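Geston sidewalk report is out
Nov 14, 2025

The city's sidewalk inventory is finished, and the full report can be read at the library or at the public works counter. 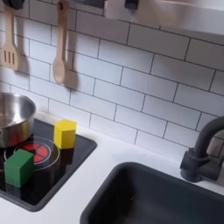 Crews checked 431 blocks between Skamham Road and the rail line. On 73 of them there is no sidewalk on either side – mostly on streets built after the bypass opened. The report puts repairs ahead of new construction and sets a limit of 600 feet of new walk per year until the backlog is cleared.

Colin Bainbridge will take questions at the January meeting. Written comments should reach the office 5 days before.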